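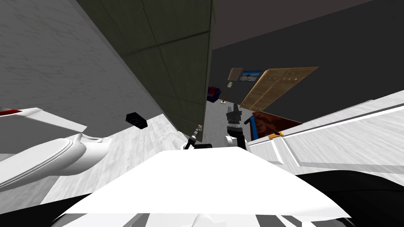

November 27, 2022

I spent most of October getting the arm to behave in simulation before cutting any more parts. The workshop on Skinner is unheated and I would rather find my mistakes at the kitchen table with a laptop.

The project is still called Grikier. It is a mobile base with one arm, and the goal hasn't changed: pick up small things left around the house and put them somewhere sensible. The test rooms are virtual for now. I have 137 saved runs in the bathroom layout and 204 in the others.

The main problem this month was the wrist. With the camera riding on the robot, the view tilts whenever the body leans, and my code assumed the floor was level. Walls came out as ramps. I was correcting for roll in one place and then again in another, so small errors doubled. Taking out the second correction fixed most of it.

The white body panel also fills a lot of the view. I had been letting the planner treat it as an obstacle, and the arm kept refusing to move. I masked it out and the refusals stopped. The mask is drawn by hand and will need redoing if I change the camera mount.

Thin objects are still bad. Anything with a slender handle gets approached from the wrong side about half the time. I tried slowing the fingers down and it made no difference.

The parts order from Orthorpe came in at 2 boxes, one of them missing the bearings. They are sending more. Until those arrive I'll keep working on the grasp code, then move the base back to the shop and wire up the second motor driver.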